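Lokia Support Portal
Ticket 3050 – Finishing line, cap packing cell
Category: Workflow / staffing / hardware
Status: Open, pending customer
Opened: May 2026
Site: Gallagher, finishing building
Product: Ceroreo packing cell, demonstration station 2

Initial report (customer, line lead)

Since the Ceroreo cell went live on caps we have three problems that I think are connected. The cell drops or folds caps when they come to it upside down. The people recording demonstrations at station 2 are getting sore wrists by the end of a turn. And the hand packers next to the cell are now doing all the rework, which was not in the plan we were given.

Before the cell, each packer took caps from the bin, turned them, shaped the crown, and put them in the tray. One person did the whole job. Now the cell does the easy ones and the packers get whatever it rejects. They say the work is harder even though there is less of it. I don't have a setting to change for that, so I am putting it in the ticket.

Reject count for the last full shift was 143. Target on the sheet is 30.

Reply 1 (Lokia support)

Thank you for the detail. Please confirm the following:

Software version on the cell controller.
Whether caps reach the cell in one orientation or mixed.
Which cap styles were covered in the recorded demonstrations.
How long each person records before a break.

Please also export the reject log and attach it.

Reply 2 (customer)

Version is the one your installer left on it. We have not updated.

Mixed. They come out of the bin however they land. A person doesn't care which way up a cap is, so we never had a reason to sort them.

Recordings so far were nearly all crown up, peak facing the operator. That is how the work instruction was written and people followed it.

There is no set time for recording. Whoever is on station 2 stays until the count for the day is done.

Reject log attached.

Reply 3 (Lokia support)

We went through the log. Most rejects are caps that arrived with the lining facing up. The cell reaches for the crown and closes on the edge at the wrong depth, then the weight check fails and the cap goes down the reject chute. The controller is behaving as it should for the examples it has. It needs demonstrations that start from upside down.

Steps for the first part:

1. At station 2, record a new set in which the cap starts upside down. Vary the direction of the brim.
2. Keep both grippers in view at the start and end of each recording.
3. Approach the rim slowly and stop for a moment before closing.
4. Do not reshape the crown by hand between recordings. Lay the cap down as it would come from the bin.
5. Discard any recording where a cable catches on the edge of the table.

A set of 75 good recordings is enough for a first retrain.

Reply 4 (customer)

We started the new set. Two packers volunteered and I did some myself, so I can report on it first hand.

The rim approach is the hard part. With fingers you pinch the sweatband and flip the cap in one movement. With the grippers you have to think about it, one side and then the other. The first hour was slow and we threw out a lot. 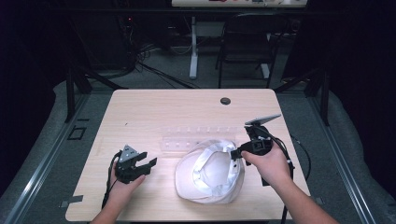

On the wrists: the weight is fine to begin with but the cable pulls on the hand, and you hold against it the whole time without noticing. The right side is worse. Both packers said the same thing separately. One of them has packed here a long time and has never reported a wrist problem before.

I moved the recording work to short turns and put the other person on hand packing in between. Soreness was better after that. The daily count was lower and production planning asked me why. Please put something in writing that I can give them.

Reply 5 (Lokia support)

Understood. Recommended practice for station 2, which you may forward to planning:

Recording should be done in turns of no more than 30 minutes, followed by a different task. Recording quality falls off when the operator is tired, and poor recordings cost more in retraining than the lost time. A daily count should not be used as a personal target for the operator.

For the cables, route them upward to an overhead support so that the weight is taken off the hand. Leave enough slack for a full turn of the wrist. The Flullon overhead arm fits the rails on your station and can be ordered under the service agreement. Until it arrives, a strap on the forearm will take some of the pull. Do not tie the cable to the gripper body.

Please let us know when the set is complete.

Reply 6 (customer)

Set complete and uploaded. Overhead arm ordered.

Straps help. One of the packers didn't like the strap and went without, which is her choice.

Planning accepted the turns. They did not like the part about the personal target but they took it off the board.

Reply 7 (Lokia support)

Retrain finished and pushed to the cell. Please run a normal shift with mixed caps and no sorting at the bin, and send the log.

Reply 8 (customer)

Ran it. Rejects for the shift were 75. Better, still over target. Upside down caps are mostly going through now. What is left is soft caps that fold when the second side closes, and a few where the brim catches on the tray.

Back to the third item, which has not been answered. The packers' job is now rework plus recording. Neither is in the job description and the pay grade is still the old one. They are teaching the cell and cleaning up after it in the same shift. I know this is not a software fault. Your rollout guide has a page called "Changes to roles" and it says operators will "move to higher value tasks". I need to know what was meant by that, in terms of hours and training – my people are asking me and I have nothing to show them.

Two practical things they asked for:

A screen at the packing bench that shows why a cap was rejected. At present it just comes down the chute and they have to guess.
A say in which caps get recorded next. They know which styles give trouble before the log does.

Reply 9 (Lokia support)

Item 1 (rejects): a second set is needed for soft caps. Same method as before, with the second side closing later. We will send a revised instruction.

Item 2 (wrists): keep the turns in place after the overhead arm is fitted. Please report any soreness that continues through your own site safety process as well as here.

Item 3 (roles): support can't set grades or hours. I have passed your question about the guide to the rollout team and asked for a written answer. The reject reason can be shown at the bench now. Go to Controller, Displays, Add display, and choose Reject detail. Any monitor on the cell network will work. For choosing what to record, the packers can be given the Reviewer role under Users. This lets them flag a reject and add it to the recording list without going through the line lead.

Reply 10 (customer)

Bench display is up. It shows "grasp depth" and "fold" and a number. Can the number be hidden? It means nothing to us.

Reviewer role added for both packers. They flagged the soft caps and one style with a stiff front panel that I had not noticed in the log.

Overhead arm has not arrived. No answer yet from the rollout team.

Reply 11 (Lokia support)

The number is the confidence score. To hide it, open Reject detail, Columns, and clear Score.

I have chased the rollout team. Leaving the ticket open for item 3. Status set to pending customer for the soft cap set.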